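Gripper pads and bare food - what's the rule?

Coralie Mahuika
Hi all. We're writing up house rules for recording kitchen tasks with two hand-held grippers (putting fruit in a bowl, mostly) and we can't agree on cleaning. Do you wipe the finger pads between every item or once per session? And does the knife block have to leave the counter even if no task touches it?

Trudy Gilchrist
We wipe before each session and again after 5 recordings, sooner if something soft gets squashed. Ridged pads hold on to pulp like you wouldn't believe, so use a little brush. Any fruit that's been gripped goes in the compost - I don't care how nice it looks. Ripe stuff gets the lightest squeeze that will hold it, and we pick it up around the middle.
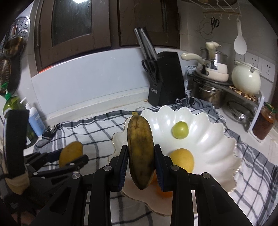 As for knives, our sheet says anything sharp within 60 cm of the work gets moved or written down as a known hazard before you start. Same with spray bottles. I'd move them, personally, it takes a minute.

Stodum
once per session is fine, we did 14 sessions that way and no trouble. check the screws too

Turcotte
Fine for lemons maybe! I'd go with Trudy on anything soft.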